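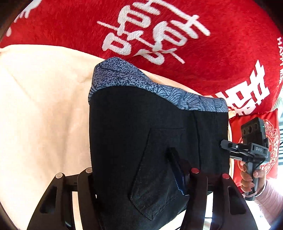
Wedding Gifts and the Public Purse

Each December the Evstead Civic Association receives letters from couples who married during the year and who wish to know why the town hall charges what it does for a ceremony. The present fee is $300 for residents and $1,000 for everyone else. It is the view of this writer that the resident fee should be ended, and that the town would lose very little by doing so.

A marriage is a legal act before it is a party. The town requires a license, a clerk and a witness, and it already collects a separate charge for the license. The ceremony fee was added when the Echevarría Room was restored, and it was meant to last 4 years. Those years have passed. The restoration has been paid for, and the fee remains in the schedule under the heading "Room Use, Other."

Supporters of the fee point out that families spend freely on weddings. Many do. They buy bedding, dishes, red envelopes, rented chairs and a good deal of food, and much of it comes from grandparents and aunts who have saved for the purpose. Spending of that kind is a gift from one household to another. It tells us nothing about what a couple on two hourly wages can pay to stand in a public room for twenty minutes.

Alistair Morrison, writing in these pages last spring, argued that a free ceremony would crowd the calendar and push out other users. The room log does not bear this out. Of the 1,268 bookings recorded under the current schedule, most were for meetings, and the late afternoon hours were seldom taken at all. Jessie Mowat of the clerk's office has proposed that resident ceremonies be held after 3 p.m. – a sensible limit, and one that could be put in place without new staff.

The nonresident fee should stay. Visitors choose Evstead for its river steps and its photographs, and they can fairly be asked to help keep up the building. Residents have helped already, through their taxes.

The fee schedule comes up for renewal before the budget is adopted. Members who wish to comment may write to the clerk, and should mention the room by name so that their letters reach the correct file.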